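Corpus de resúmenes de episodios de Grundura
Léeme del conjunto de datos, versión 4

Hola y gracias por pasar. Si has llegado hasta esta carpeta es probable que ya sepas qué es Grundura, pero por si te la ha enviado alguien con prisa: es una serie dramática sobre una ciudad de provincias que se queda sin río de un día para otro y sobre las dos familias que se culpan mutuamente. Lleva cuatro temporadas, tiene un reparto enorme y una afición muy seria a los saltos en el tiempo, y quienes la seguimos desde el principio acabamos todos con un cuaderno lleno de flechas. Este conjunto de datos nació de juntar esos cuadernos.

Lo mantengo yo, Osvaldo Melis, con la ayuda constante de Hermenegildo Bautista, que revisó las dos primeras temporadas enteras y tuvo la paciencia de discutir conmigo cada regreso de la tía Firnier (más abajo verás por qué daba para tanto).

Qué contiene

Hay 254 resúmenes escritos por aficionados, todos en español, repartidos de forma bastante desigual entre las cuatro temporadas. La primera está muy bien cubierta, la segunda también, la tercera flojea en los episodios centrales y la cuarta depende casi por completo de tres personas muy generosas que escribían de madrugada, nada más terminar la emisión. Además de los resúmenes encontrarás un archivo con 82 teorías sobre el final, recogidas antes de que se estrenara el último episodio, y otro con las fichas de los personajes.

Los archivos son estos:

resumenes.csv, un resumen por fila
teorias.csv, una teoría por fila, con su estado
personajes.csv, nombres, apodos y parentescos
notas_de_revision.txt, nuestras dudas, peleas y cambios de opinión

Todo está en UTF-8 y separado por punto y coma. Por favor, comprueba la codificación antes de abrir nada en una hoja de cálculo. El personaje del doctor se llama Đỗ, con esas dos letras tan bonitas y tan frágiles, y ya hemos recibido más de una copia en la que el pobre hombre aparecía convertido en un signo de interrogación.

Campos de resumenes.csv

id: número correlativo, sin significado.
temporada y episodio: según el orden de emisión. El episodio de la boda se emitió antes de lo que le correspondía en la trama y lo hemos dejado donde se vio.
texto: el resumen tal como lo escribió su autor, con las erratas incluidas. La extensión varía mucho, hasta 700 palabras.
linea_temporal: puede ser "antes", "después" o "mezcla". Esta columna la rellenamos a mano entre los dos.
tono: "neutro", "entusiasta" o "enfadado". Durante la tercera temporada el enfado gana con claridad, y quien recuerde lo que pasó con el puente lo entenderá.
destripe: "sí" cuando el texto revela algo de un episodio posterior.

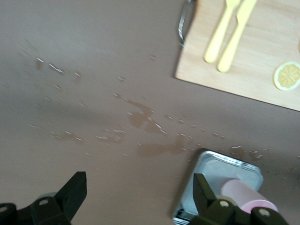
La columna linea_temporal merece un párrafo propio, porque es la que más trabajo nos dio y también la que más nos preguntan. En la serie, los recuerdos de Wotava (la hija mayor, la que se marcha al extranjero en el episodio piloto) se cuentan con la misma luz y la misma música que el presente, y muchos aficionados los resumieron como si ocurrieran esa misma semana. No hemos corregido a nadie. Si el texto dice que Wotava vuelve a casa, el texto se queda así, y somos nosotros los que ponemos "antes" en la columna. Cuando Hermenegildo y yo no nos poníamos de acuerdo, escribíamos "mezcla" y lo apuntábamos en las notas.

Teorías

En teorias.csv cada fila lleva la teoría, la temporada en la que se propuso y un estado que puede ser "cumplida", "cumplida en parte", "descartada" o "abierta". Le tengo un cariño especial a la que sostenía que la tía Firnier y la guardesa de la presa eran la misma persona. La dieron por muerta muchísima gente al acabar la segunda temporada, resucitó con el plano de los guantes, volvió a morir en el juicio y en el final se quedó a medio camino, con esa conversación en la estación que cada cual interpreta a su manera. Figura como "cumplida en parte" y sé que alguien me escribirá por ello. ¡Escribidme, que me encanta hablar del tema!

Cómo se recogió

Abrimos una convocatoria en febrero en el foro de la serie, pidiendo textos propios y permiso expreso para compartirlos. Cada persona eligió si quería figurar con su apodo o sin firma. Los mensajes sueltos del foro no están incluidos, aunque alguno era mejor que muchos resúmenes, porque no habríamos podido localizar a todos sus autores. Tampoco hay guiones ni diálogos transcritos, más allá de alguna frase corta que la gente citaba de memoria, y a menudo mal.

Para qué puede servirte

Lo hemos visto usado para comparar cómo distintas personas cuentan el mismo episodio, para hacer árboles genealógicos y para un trabajo de clase sobre narradores poco fiables que me hizo muchísima ilusión. No lo recomiendo como guía de la serie: hay huecos, hay contradicciones y hay un resumen del episodio del incendio cuyo autor, según confesó él mismo, se durmió a la mitad.

Problemas conocidos

Los gemelos aparecen intercambiados en varios textos de la tercera temporada. En personajes.csv falta el segundo apellido del alcalde, que se menciona una sola vez y con un tren pasando por detrás. La columna tono la puso una sola persona (yo) y se nota, sobre todo en los episodios que me gustaron.

Licencia y contacto

Puedes copiar, modificar y compartir todo esto siempre que conserves los apodos de quienes firmaron. Si encuentras un error, abre una incidencia en el repositorio indicando el id de la fila, y si quieres retirar un resumen tuyo, lo quitamos en la siguiente versión sin pedirte explicaciones. Los resúmenes del especial de Navidad siguen pendientes de revisar y entrarán en la versión 5.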